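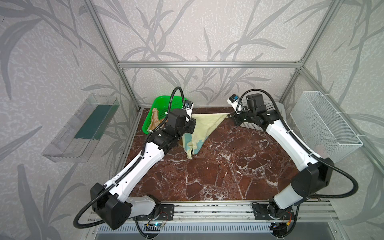
Ganhámos! Ainda me custa escrever isto sem me rir sozinha. Primeira eliminatória do torneio de pares do Enda, e passámos, eu e a minha parceira, depois de três sets compridíssimos no campo 3, aquele do fundo, que apanha o vento todo. Tinha chovido de madrugada e a terra batida estava escura, quase castanha, com as linhas já meio arrastadas pelos jogos da manhã, e eu só pensava no mármore deste tampo, o mesmo castanho-avermelhado com os veios brancos a fugir para todo o lado. No segundo set houve uma bola que caiu mesmo em cima de um desses riscos e ficámos as quatro debruçadas a olhar para a marca, sem ninguém se decidir. Repetimos o ponto. Perdemo-lo, claro.

O primeiro set foi um desastre (1-6, escrevo-o aqui para não o esquecer). Eu servia com medo, metia a segunda bola a meio do quadrado e elas vinham para cima de mim. A da esquerda tinha uma resposta cruzada lindíssima, baixinha, sempre nos pés de quem subia. Na mudança de lado combinámos jogar à australiana nos meus serviços, coisa que só tínhamos treinado duas vezes e mal. E resultou! Não logo, o primeiro jogo ainda foi às vantagens uma data de vezes, mas elas deixaram de saber para onde responder e eu comecei a soltar o braço.

7-5 no segundo. No terceiro já nem sentia as pernas e mesmo assim estava a adorar cada ponto. A 4-4 a minha parceira apanhou um lob de costas, a correr para a vedação, e meteu-o na linha. Na linha! Gritei tanto que o campo do lado parou de jogar. Depois disso fizemos o break e eu servi para fechar, com duas bolas de jogo desperdiçadas e uma dupla falta pelo meio, que vergonha. Acabou num vólei meu, feiíssimo, com o aro da raquete. Conta na mesma.

A raquete nova, a Udetti, portou-se muito bem. Tinha as cordas Karix a 22 quilos e acho que vou manter, embora a terra húmida as deixe um bocado mortas a partir do segundo set. Ver se mando encordoar a outra igual antes da próxima ronda. Preciso também de grips, gastei o último ao intervalo, e de meias, que estas ficaram cor de tijolo para sempre.

Jantar: massa, muita, e uma laranja. Tenho uma bolha no dedo grande do pé direito e o ombro a queixar-se quando levanto o braço para chegar aos pratos. Gelo dez minutos, depois banho quente.

Na segunda ronda calham-nos as cabeças de série. Já as vi jogar em março, são fortíssimas na rede e quase não falham primeiros serviços. Vamos ter de usar muito lob, e treinar a australiana a sério, com sinais e tudo. Amanhã às sete e meia estou no campo, se conseguir descer as escadas.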